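Kutham 2 Clip Server

Plistow Broadcast Systems
Products > Publishing > Kutham 2

Part no. KU-228
Availability: built to order
Warranty: parts and labor, see Support below

Overview

Kutham 2 is a rack-mounted clip server for radio and TV newsrooms that publish short video and audio online. It records your live feeds all day, lets editors mark and trim clips in a web browser, and sends finished files to your website, your app and your social accounts.

It replaces the original Kutham. If you already own the first model, your user accounts, clip templates and publishing targets can be moved across using the export tool in the admin pages. Recorded media is not moved by the tool and has to be copied over the network.

What it does

Kutham 2 records every connected input continuously. Nobody has to press record. Editors open the timeline for a channel, drag to the part they need and save it as a clip. The clip is ready to preview as soon as it is saved, even if the program it came from is still on air.

Each clip can be trimmed to the frame. Editors can add a title card, a logo and burned-in captions, and can crop to wide, square or vertical. The crop can be moved during the clip so that a speaker stays in view when the shot changes.

When a clip is approved it goes into the publishing queue. The queue holds up to 2000 items and keeps a record of where each one was sent, by which account and at what time. A failed upload is tried again, then flagged for a person to look at.

Inputs and recording

Inputs are SDI, with embedded audio, or network streams over SRT and RTMP. Any input can be switched to audio only, which is useful for radio stations that want to put call-ins and interviews on the web.

With the standard drive set, a fully loaded server keeps 28 days of recordings before it starts to overwrite the oldest. You can protect any section of the timeline to stop it from being deleted. Protected sections count against your storage, and the dashboard shows how much is left.

Recordings are kept as one mezzanine file per hour per channel, along with a small preview file that the browser uses for scrubbing. If an input drops out, the timeline shows a gap and recording picks up again when the signal comes back. An alert can be sent by email or to a web address of your choice.

Editing in the browser

There is no desktop software to install. The editor runs in current versions of the main browsers on Windows, Mac and Linux. A reporter working from home can log in through your VPN and cut a clip over a normal household connection, because only the preview file is sent to the browser. The full-quality version is rendered on the server.

Keyboard shortcuts follow the J, K and L layout most editors know. They can be changed per user. A shared clip shows who has it open, and a second person can view it but can't make changes until it is released.

Captions can be imported from the live feed or typed by hand. If you have Gulletti speech-to-text on your network, Kutham 2 will request a transcript for each saved clip and place the text in the caption editor for checking. Gulletti is licensed separately.

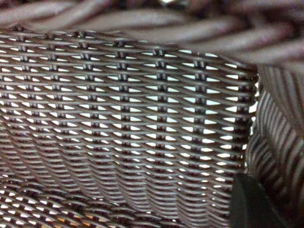 Publishing targets

A publishing target is a place where clips are sent. You can set up as many as you like. Each target has its own file settings, title rules and list of people who are allowed to send to it.

Built-in target types:

Website or app, through our content API
SFTP or S3-compatible storage
Podcast feed, audio only
Social accounts, through each platform's own login
Oda media library, with metadata

One clip can go to several targets at once. Kutham 2 makes the right version for each, so an editor does not have to export the same clip again for every platform. Publishing can be set for a later time, and an embargo on a clip overrides anything in the queue.

Users and permissions

Accounts can be created on the server or taken from your own directory over LDAP or SAML. There are separate permissions for viewing, clipping, approving and publishing. Most newsrooms let reporters clip and keep approval with the desk. If you have a small team you can turn the approval step off.

All actions are logged. The log can be searched in the admin pages or forwarded to a syslog server.

For developers

Everything the browser editor does goes through a documented REST API, and the same API is open to your own software team. Common uses are creating clips automatically from rundown markers, pulling clip data into a content management system, and building a wall display of what has been published that day.

Webhooks are available for clip saved, clip approved, publish finished and publish failed. API keys can be limited to one channel or one target. Sample code in Python and JavaScript is included with the server documentation. A test mode accepts publish requests and returns normal responses without sending anything out.

Specifications

Height: 2 rack units
Video inputs: SDI or network stream, set per channel
Recording: continuous, all channels
Retention: 28 days with standard drives
Queue: 2000 items
Network: dual 10 gigabit Ethernet, plus separate management port
Power: two hot-swap supplies
Cooling: front to back
Operating system: Linux, supplied and maintained by Plistow
Rack rails: included
Power cords: included, please state country when ordering

In the box

Server, rack rails, two power cords, front panel key, printed quick start sheet. The full manual is on the server and can be opened from the Help menu.

Options

Larger drive set, factory fitted
Extra SDI input card
Spare power supply
Oda connector license
On-site installation and a training day for editors

The extra input card can be fitted by your own engineers. The server must be shut down first, and the new inputs appear in the admin pages after it restarts.

Support and updates

Software updates are included for as long as the server is covered by a support plan. They are released in March and September, with security fixes in between when needed. You choose when to install. Recording stops during an update, so stations with two servers usually update one at a time.

Failed drives and power supplies are replaced in advance, and the old part goes back to us in the same packaging. Drives can be kept by the customer for an extra charge.

Ordering

Kutham 2 is sold direct and through Plistow resellers. Quote part no. KU-228 and tell us how many inputs you need, which type they are, and whether you want the larger drive set. A demo login to a working server is available on request and stays open for 28 days.

Related products

Kutham Remote Encoder
Gulletti Speech-to-Text
Oda Media Library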